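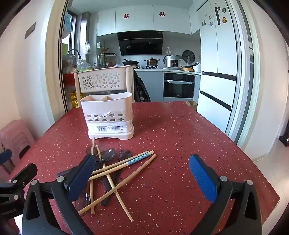 Thursday, and I finally did the chopsticks. I've been saying I'd do them since the start of February, and every time I opened the drawer something rolled to the back and I shut it again and went off to make tea.

So after lunch I tipped everything out on the red top and had a proper look. Why do we own so many that don't match?! Châu Cao gave me the blue-patterned ones when I moved in and I'm very fond of them, so they were always staying. The plain ones I couldn't tell you. Takeout, probably, or Bernardo Frade leaving things behind after dinner again (he also left a scarf, which I'm keeping).

One light wooden one has a tiny logo and some lettering stamped up near the top. I must have eaten with it a hundred times and never noticed.

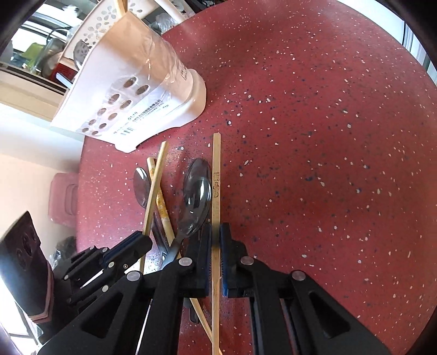 Later, half past four

Everything has a home now — spoons, chopsticks, the skimmer, all standing up in the new caddy. I left the label on because I want to peel it off in one go and my nails are too short this week. Bernardo will say the caddy takes up too much room. Bernardo can do the dishes, then.

I meant to start on the spice rack too, but by then I wanted noodles and a sit-down. Maybe on the weekend. 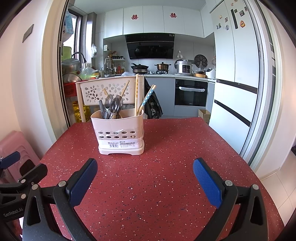 The new caddy, filled, with the kitchen behind it.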